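June, after lunch. Dye notebook, batch 12

Okay, so the Plikow violet is finally behaving! Ran 2 baths side by side, same recipe, and only changed the salt. The low-salt one came up slower but way more even, and I didn't get those nasty dark specks from last time (still think that was me not straining the powder, ugh). Total yarn weight was 564 grams, all the leftover Mfaume wool. Kept the heat down and stirred like a maniac.

Want to push the next one bluer. Deep violet, but going almost indigo down in the folds — that's the shade I keep chasing. 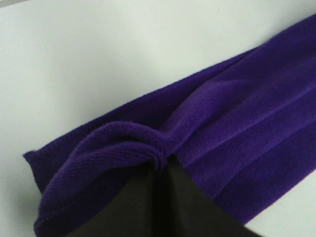

Mwende thinks I should leave the blue alone until the rinse water runs clear, and she'd soak the skeins overnight before touching the recipe again. Fair point. My rinse was still pink after the fourth bucket.

To do: order more citric acid, relabel the Hakard jars, ask Erasto where the good thermometer went.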